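Subject: Re: [allotments] Water butts and the shared tap

Rokeya Jayasinghe wrote:
> Does anyone know if the shared tap at the Prikard end is going off
> again in August? Last year we had 9 plots with no water and I lost
> most of my beans. Also, is it worth getting a rain barrel this late
> in the season, or should I wait for spring?

Rokeya,

The tap stays on as far as I know. The pipe to the Prikard end was replaced in the spring, and the pressure has been fine at my plot, even at six in the evening when everyone is watering.

On the barrel, I would get one now. Mine is a 100 gallon one from Gurkby and it filled in two good storms off the shed roof. Put it on blocks before it has any water in it. Mine sat flat on the ground the first year and I could not get a can under the spigot.
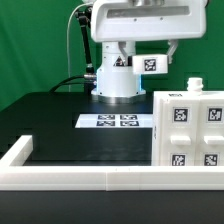
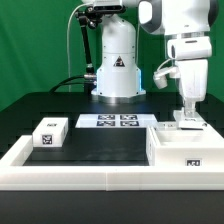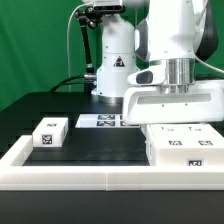 You will also want a screen on top for the mosquitoes. Window screen and a bungee cord will do. The lid that came with mine cracked the first winter — drain it before the hard frost and leave the spigot open.

If you water beans from the barrel, go for the roots and do it early in the day. I give mine a deep soak every third day and mulch with straw. The Núñez pole beans held up best for me in the dry spell. The bush ones quit setting pods.

I have some 315 feet of old soaker hose in the shed, more than I will ever use. It needs a little pressure, so it works off the tap but only drips off a barrel. Take what you want. The shed is open most mornings until 9.

Does anyone still have the key to the Retik gate? Mine no longer turns.

Lakmal Akanda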